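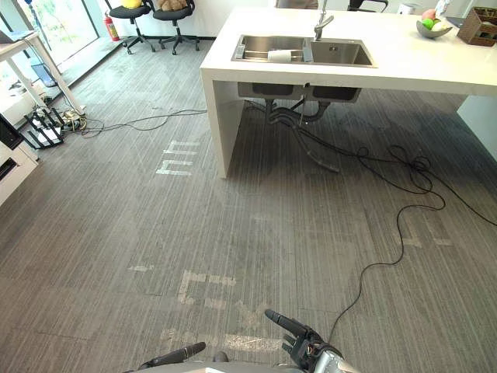
February, sink bench, morning

Equipment request for the spring has to go in before the end of the month, so I spent the session at the sink with the spending list open and wrote against each line as things came up. Prices are from the quotes in the shared folder, all without VAT.

**Hand and gripper.** The request as drafted asks for a second multi-fingered hand so that both arms match. I no longer think we should ask for it this round. For plates and cups in the basin I'd choose the plain gripper every time, and most of our wear is on the gripper side. Winell quoted £1361 for a full spare gripper assembly, including the housing and wrist adaptor. A spare would let us carry on while the first one is away for service. Last time we lost most of a fortnight waiting for it to come back.

Finger pads are a separate line. Zoltmont sell them at £69 a set and I have put down 3 sets. They will fit the Winell assembly, but we need the longer screws. The longer screws are not in the quote. Ask.

**Cable.** The run from under the island across the carpet is too long and ends up in loops on the floor. It wants a shorter lead and an overhead route, or at least a cover strip where people walk. Sowerby do the strip in grey. Clurkar have a retractable overhead reel at £106, which I prefer, but somebody must check what we are allowed to fix to the ceiling before we order. If the answer is no, swap the line for the strip and keep the difference for pads.

Leave the leads on the arm itself alone for now. They loop well out from the wrist, and I would like them tied closer, but that is an afternoon with clips and sleeving we already have.

**Dishes and rack.** Cheap, but it should still be on the list. We have been using whatever was in the cupboard, and when a plate goes missing the runs before and after can't be compared. I want matching plates and cups bought together, with spares kept in a box that isn't used for lunch. 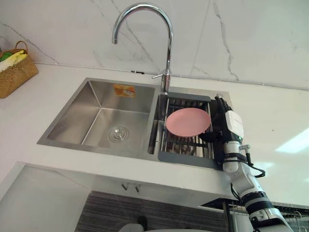

*Pink plate flat on the rack, gripper at the right-hand side of the rim.*

A flat plate is the awkward one for planning purposes. The rim is only slightly raised and the fingers have little to get under. Two ways to spend on this:

- thinner fingertips for the gripper we have (Zoltmont again, price to come)
- a rack with upright slots, so plates stand on edge

The rack is much the cheaper, but it changes the task, and I would want that agreed before anyone buys one. My vote is for the fingertips, with one upright rack kept aside for comparison. If we do get a rack, measure the small basin first. The present one overhangs the front lip.

**Lighting.** Daylight from the big windows reaches the counter and throws bright patches on it, and the steel and chrome shine back as well. I had two lamps on the list. Struck them off. A blind would do more, and blinds come out of the building budget — somebody else's form, but I will fill it in.

Cups next. The small white one is a good size for the gripper and I'd buy more of the same shape. Approach from above needs care with the depth of the basin, as the housing gets down near the rods well before the arm is anywhere near its limit. Worth asking Winell whether the spare can be had with longer fingers. If it can, the pads may need to be a different size, so hold the Zoltmont order until they reply. 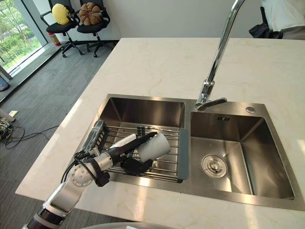
## To do before the form goes in

- Winell: longer fingers, delivery time, how long the quote stands
- Zoltmont: screws, price for thin fingertips, whether pads can be returned unopened
- Building office: ceiling fixing for the Clurkar reel, and the blind
- Sowerby: strip price by length, as fallback only
- Take the second hand off the draft and move it to the autumn list with a note of why
- Measure the basin, inside width and depth, and write both on the whiteboard
- Old white tape marks on the carpet: find out which are still used, clean up the rest before new ones go down

The spare gripper stays at the top of the request. If the total is cut, drop the upright rack first, then the reel. Pads stay whatever happens.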